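Kerkport Eigenvalue Library

Version 3, single-seat and site licenses
Publisher: Asdale
Release date: 12/04/2024

Overview

Kerkport computes selected eigenvalues and eigenvectors of large sparse matrices. It covers the standard problem Ax = λx and the generalized problem Ax = λBx, where B is symmetric positive definite. Matrices may be real or complex. The user supplies either the matrix in compressed row storage or a routine that returns the product of the matrix with a vector.

The symmetric and Hermitian drivers use a thick-restart Lanczos method with full reorthogonalization. The nonsymmetric drivers use a Krylov-Schur method. Interior eigenvalues are found by shift and invert, which requires a factorization of A − σB. The Gentile factorization module is included with all licenses and can be replaced by the user's own solver. 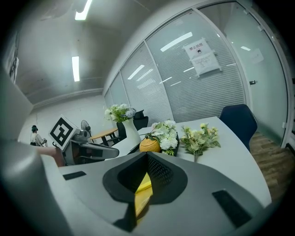 Each computed pair is returned with its residual norm and a status flag. In the Hermitian case the residual gives a rigorous bound on the distance to the nearest exact eigenvalue. No such bound is claimed for nonsymmetric matrices, where the condition number of the eigenvalue is reported instead. The plotting routine draws converged values in light gray and unconverged values in yellow, a contrast as easy to pick out as the bright yellow finger piece against the dark mesh inside the gripper's black opening. Both colors can be changed in the options structure.

Repeated eigenvalues

A single-vector Krylov method cannot, in exact arithmetic, find more than one eigenvector for a repeated eigenvalue of a symmetric matrix. Set the block size to at least the expected multiplicity. The default block size is 3 and the maximum is 14. Larger blocks increase the cost of each step and often reduce the number of restarts. Locked vectors are kept orthogonal to the active basis to working precision.

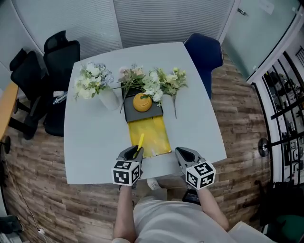
Hand-held grippers over a white table, the left one holding a slim yellow pen-like object.

Interfaces

C, Fortran and Python. All drivers are reentrant. The Python interface accepts sparse arrays without copying if the index type is 32-bit or 64-bit integer and the rows are sorted. Unsorted input is copied and sorted, with a warning.

Test set

The distribution contains 72 matrices with reference spectra. Of these, 29 are nonsymmetric, including several highly nonnormal cases. Reference values were computed in extended precision and are stored as text.

Licensing

A single-seat license covers one named user on any number of machines. A site license covers one postal address. The Toletti add-on for quadratic eigenvalue problems is sold separately and requires version 3 of the main library. Licenses for version 2 do not carry over.

Documentation

Reference manual (PDF), installation notes, list of known issues. The known issues list was last revised in May.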